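Who Speaks for the Missing? A Study of Local Press Freedom Appeals
Aurelia Leitner, 4/19/21

When I started this project I hoped to learn whether public appeals for jailed reporters reach ordinary readers at all. My supervisor, Torunn Granström, kindly lent me her whole archive of the Prullwood Courier, and I'm afraid I got rather lost in it (happily so!). 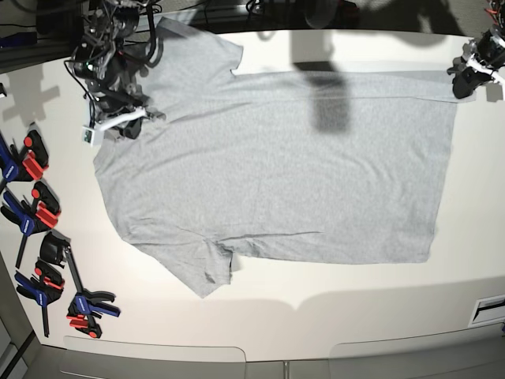
Method

I read 869 articles and sent a short survey to 3000 households in Prullwood and Camenzind, of which 1520 wrote back – a lovely surprise. I sorted the articles by whether they named the reporter, the charge and the court.

Findings

Appeals that named a person were remembered far better than those that spoke of journalists in general, and many of our neighbours wrote long, thoughtful notes in the margins.
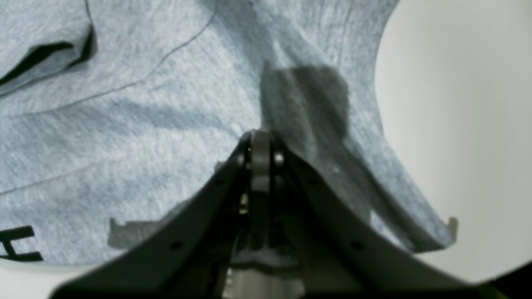

Older readers in particular favoured letters to the editor over petitions, and I would have liked more time with their answers. The March surveys from Camenzind are still being typed up.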